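Subject: Re: [zedthorpe-walks] Ferry or bus to Vevumska?

Oduor Kimaro wrote:
> We get off the boat at 9 and have to be back by 5. Is the old town
> worth the climb, or should we stay by the harbor and eat? My wife has
> a new knee and opinions about stairs. Also, the cruise desk wants 186
> for the two of us, lunch "included."

Oduor,

I did this one in September and would do it again, minus the lunch. Their "included" meal was a bowl of soup and a view of the parking lot. For 186 I expected at least a spoon that matched.

Take the town bus from the harbor gate. It leaves when the driver finishes his coffee, and he is not a fast drinker. Get off at the upper gate, not the lower one. From the lower gate there are 300 steps to the square, and a plaque halfway up congratulating you, put there by someone who clearly took the bus. From the upper gate it's flat, then gently downhill, and your wife's knee should have no complaints beyond the cobbles.

The citadel is fine. The bakery behind it is better. Kowalczyk, on the corner with the green shutters, shuts at 3 and runs out of the plum things well before that. Alex (hello, Alex, I know you read the digest) swears by the museum of salt. I gave it 4 minutes and came out thirsty.

Start back by 3:30 and you'll have time to sit on the harbor wall and watch the tour groups come down the steps.

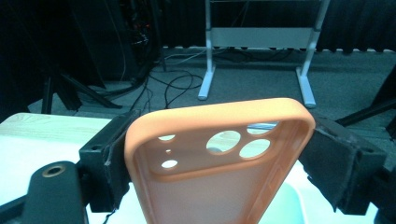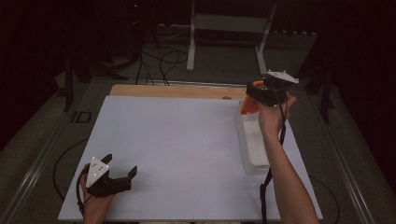 Can you buy a bus ticket on board?
Only with coins. The kiosk by the harbor gate takes cards and sells a day ticket that covers the ride back.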